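Tablecloth

A tablecloth is a cloth spread over a table. It protects the surface from scratches, spills and heat marks, and it is also used as decoration. Tablecloths are made of cotton, linen, polyester, blends of these, or vinyl with a fabric backing. Vinyl cloths are wiped clean and are common in kitchens, while woven cloths are usually machine washed.

Shapes and sizes

Cloths are sold in square, round, oval and rectangular shapes, generally matched to the shape of the table. The part that hangs over the side is called the drop. For everyday meals a drop of 6 inches is common, and for formal dinners it may be 16 inches or reach the floor. The drop is counted twice when working out the size of cloth needed, once for each side.

Patterns

Plain white was long the standard for formal use. Household cloths are more often colored, with checks, borders, stripes or flowers. A stripe down the middle does part of the work of a table runner, a narrow separate strip of cloth laid along the center of the table. On a pale blue cloth, for instance, the stripe may be a slightly darker teal with daisy-like flowers outlined in white. Dishes can be set to one side so that the stripe stays in view.

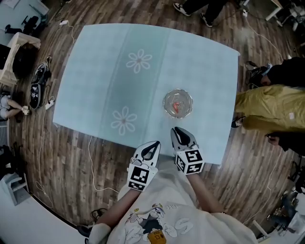

Care

Stains are treated before washing, as heat from a dryer can set them. Candle wax is allowed to harden and is then scraped off with a dull knife. Linen is ironed while still damp. Cloths kept for holidays are often rolled on a tube to avoid sharp creases.

Related items

A table pad or felt underlay is placed beneath the cloth to soften noise and absorb heat. Placemats cover only the area of one setting and may be used with or without a cloth.

See also: Napkin, Oilcloth, Placemat, Table runner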